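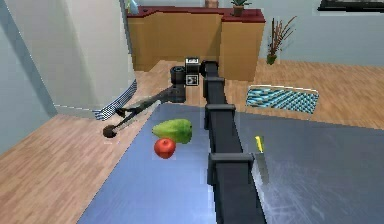
Fig. 1. Simulated arm at the counter, with pear-shaped fruit, apple and knife.

Otthorpe > Automation > Equipment Planning > Minutes

Item 2. Arm purchase. Undutach quote reviewed against Lund. Gripper spares limited to 12 fingers. Witley to confirm lead time by May.
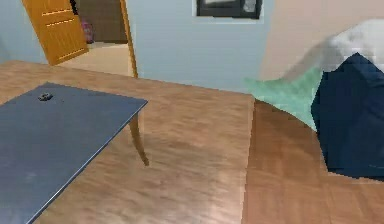

Simulation licenses stay at 2 seats. O. Hedegaard asked that small-part trials be budgeted separately, citing the small dark object on the blue-gray panel. Agreed, cap 900.

Last updated: May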